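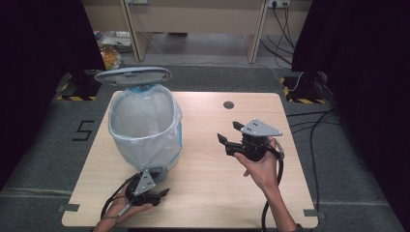 Task Demonstrator (hand-held grippers), cleaning services automation
Randen, Dundasum site. Day shift, hourly, 12-month contract.

Randen cleans and services office floors. Part of the evening work, starting with waste bins and desk surfaces, is moving to robots supplied by Nouri. The robots learn from recordings of people doing the same work, and we are hiring people to make them.

Current cleaning staff have priority for these posts. No cleaning job at Dundasum ends during the contract period. What changes is the split of hours: staff who join the project spend mornings at a recording station and keep their remaining hours on the floors. Later posts will cover robot supervision and correcting failed tasks.

Duties
Perform short tasks with a gripper in each hand: opening and closing lids, changing bin liners, clearing small items.
Reset the table between takes according to the task sheet.
Log each take in Clerkura and mark bad ones for deletion.
Report wear, loose cables and tracking faults to the shift lead.

The first task set has 242 variations and calls for 2,353 accepted takes. There is no individual quota. A rejected take does not affect pay.

Requirements
Six months of cleaning, janitorial or similar work.
Steady use of both hands while standing – breaks are scheduled every hour.
Basic reading in English. No computer background needed; training is paid.

Pay and data
Demonstrators receive a supplement of up to $490 a month on top of the base rate. Takes are stored under a station number, without names, and are not used to rate anyone's regular work.

To apply, quote reference 277 and send a one-page work history to the Dundasum site office. Current staff can apply through their shift lead. Applications close at the end of January.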